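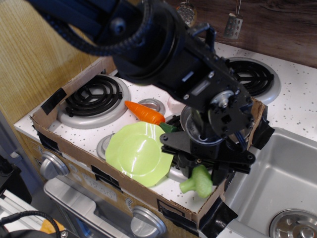
Our club picked the toy kitchen task for the Dronmont student meet in April. The rules are short: vegetables go in the pot and the pot stays on the stove. Renzo Valentini wrote the grasp code and I did the tuning, which took most of the term.
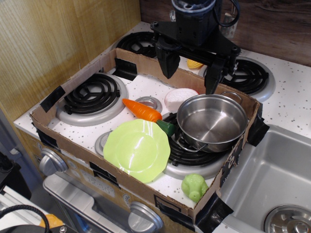 We put a low cardboard tray over the cooktop, held with black tape, and after that we lost fewer runs to food rolling into the sink. The carrot is still harder than the broccoli. We have logged 466 runs and want 4000 before the meet. 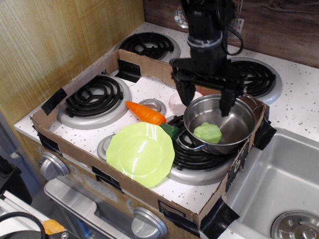 Pierina Guerra commented that her team at Trultau got further by slowing the last 2 cm of the approach, and that we should try it before logging more runs. I'll set it up tonight.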